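Speaker notes - club evening, "Planning your first trip abroad with a gun"

Start with the Skurico story. Keep it short! Everyone likes the bit where Jarosław Domański walked for 3 days after one roebuck and came home grinning with nothing but blisters. Then say why I love these trips: the early starts, the dogs, the long suppers, the people you would never meet otherwise.

Ask for hands up - who has hunted outside Britain? Let a couple of them talk.

Paperwork next. Go slowly, there are always beginners in. Licence, insurance, invitation letter from the host, airline form. Two paper copies of each, one in the gun case and one on you. Bartosz Witkowska at Truvine checks mine before I go and he has caught a wrong serial number more than once (bless him).
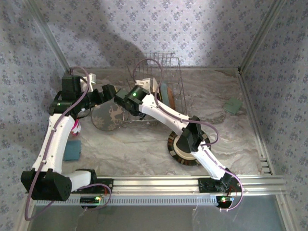
Money. The ground fee at Zomis was 363 euros when I went in February, with the guide on top. Read out what was included and what wasn't. Trophy fees are separate, so ask for the price list in writing. Tips too - ask the agent what is normal.

Practice. I fired 300 rounds off sticks before that trip and I'd happily have fired more. Sitting, kneeling, standing, in your real coat and gloves. Great fun with a friend keeping score!
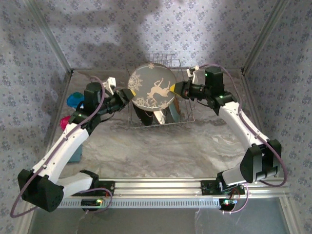

Lodge life is half the pleasure, so don't rush this part. Grażyna Szulc runs the kitchen at Dizon and her duck soup is worth the flight. Guests muck in after supper, and a plate held up over a wire dish rack, like the grey one on the screen, is how plenty of my best evenings there have ended. You hear the best stories at the sink. Mention Eugénie Pruvost and the boar in the orchard, but leave the ending for the bar.

Last bit: choosing an agent. Ring them, ask for two past guests, ring those as well. Ask what happens if the weather turns.

Questions until 9.30, then raffle. Aniela Szewczyk has the tickets.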